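De: Saron Wolde
Para: lista Sonido Casero
Fecha: 08/02/2025
Asunto: Re: Govel, ¿alguien lo ha oído de verdad?

Hola a todos:

Contesto por partes al mensaje de Abdella, que dejo citado porque ha pasado ya un tiempo y supongo que más de uno lo habrá borrado.

> Llevo desde enero con el Govel y os aseguro que la diferencia se
> oye desde la primera nota. Los graves tienen cuerpo, las voces se
> despegan del fondo y aparecen detalles que en mis discos de siempre
> no estaban. Lo he comparado con la mesa vieja de Kelska y no hay
> color. Ya sé que alguno me va a pedir gráficas, pero yo no escucho
> gráficas. El oído se educa y el que no lo note que revise su sala.
> En Isisex me dijeron que hacen falta 40 horas de rodaje para que
> los condensadores se asienten, y doy fe: a las 40 horas justas se
> abrió el escenario.

Abdella, sabes que te aprecio y que me he tomado más de un café en tu casa escuchando a tus cantantes búlgaras. Pero hay varias cosas en ese párrafo que no me trago.

Empiezo por lo del rodaje. Los condensadores electrolíticos que han pasado mucho tiempo guardados sin tensión se reforman al volver a conectarlos, eso lo sabe cualquiera que haya resucitado un amplificador de válvulas. Pero en un equipo recién montado, probado en fábrica, ¿qué se asienta durante 40 horas? ¿Y por qué siempre se asienta a mejor? No he leído en mi vida a un comprador que cuente que el aparato le sonaba de maravilla al sacarlo de la caja y que con el uso se le estropearon los agudos. Lo que sí cambia en ese plazo es la persona que escucha, que se acostumbra, y también el plazo de devolución, que en la tienda donde lo miré yo es de 14 días. Echad cuentas de cuántas tardes de música caben ahí para alguien que trabaja.

Segundo, la comparación con la mesa de Kelska. Preguntas concretas, y las hago sin mala idea: ¿igualaste niveles? ¿Con qué? Si fue de oído, no están igualados. Un decibelio de más no se percibe como más volumen, se percibe como más cuerpo, más presencia y más detalle, que son exactamente las tres palabras que has usado tú. Con un tono de 1 kHz y un voltímetro barato a la salida del amplificador se arregla en un momento. Y lo otro: ¿sabías cuál estaba sonando? Si los cables los cambiabas tú mismo, claro que lo sabías. 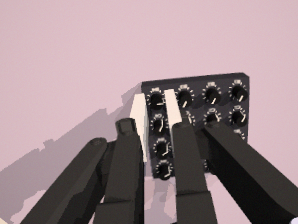

Panel de mandos en gris oscuro, render.

Tercero, los mandos. En el hilo anterior se dijo que un ecualizador con tantos potenciómetros tiene que ser por fuerza más preciso que uno con pocos. Pues depende. Cada potenciómetro es una pieza mecánica con su tolerancia, y los baratos se desvían bastante del valor nominal. En un aparato estéreo con potenciómetros dobles hay que sumar el desajuste entre las dos pistas, que se nota sobre todo cerca del mínimo y que mueve la voz hacia un lado. He desmontado suficientes mesas como para desconfiar de una serigrafía muy fina al lado de un eje que baila. Las rayitas alrededor del botón las imprime cualquiera; que la raya coincida con lo que pasa dentro cuesta dinero.

Y tampoco me convence el argumento de que los mandos se sienten sólidos. Una grasa amortiguadora espesa dentro del potenciómetro da un tacto estupendo y no tiene nada que ver con el ruido ni con la distorsión.

Cuarto, «yo no escucho gráficas». Yo tampoco, ni pido que nadie las escuche. Pido saber si el aparato hace algo antes de discutir si lo hace bonito. El Govel se vende como ecualizador transparente, que en posición plana «no está». Perfecto, eso se comprueba: se graba la salida con el aparato puesto y luego puenteado, se alinean los dos archivos, se resta uno de otro y se escucha lo que queda. Si no queda nada audible, los detalles que te han aparecido en los discos de siempre venían de otra parte. Y si queda algo, entonces no es transparente, y habrá que preguntarle a Isisex por qué lo anuncia así. Cualquiera de los dos resultados me interesa.

Quinto, el precio. 2.000 euros. Por ese dinero se trata una sala mediana con paneles de lana de roca hechos en casa y sobra para una cena. Ya sé que los paneles son feos y que en muchas casas hay que negociarlos (en la mía se negociaron, y perdí la pared del fondo). Pero quien tiene un modo en 45 Hz como el que tengo yo entre el sofá y la puerta del pasillo no lo arregla con un aparato en la estantería, por mucho cuerpo que tengan los graves. Como mucho baja el pico en un asiento y deja el resto como estaba.

Que conste que no digo que el Govel sea malo. No lo he tenido en casa. Puede que esté muy bien hecho, que dure media vida y que a su dueño le dé gusto mirarlo, y todo eso me parece legítimo a la hora de gastarse el dinero propio. Lo que me rechina es el «el que no lo note que revise su sala». Con esa frase no se puede discutir: si lo oigo tienes razón, y si no lo oigo también.

Propuesta, por si a alguien le apetece. Tengo un conmutador pasivo de 2 entradas con relés y una interfaz decente para grabar. Si Abdella pone el aparato y alguien pone un salón más grande que el mío, llevo el voltímetro y hacemos una tanda a ciegas, con los discos que elija él, incluidas las búlgaras, y el tiempo que quiera por pista. El que conmute que no se quede en la misma habitación, que las caras hablan. Si acierta con claridad, lo escribo en esta lista con mi nombre y me como el mensaje.

Una cosa aparte: el que me pidió el esquema de la fuente de la Kelska, que me vuelva a escribir en privado, porque he perdido la dirección. Tengo la hoja fotocopiada y le falta una esquina, pero los valores de los filtros se leen.

Saludos,
Saron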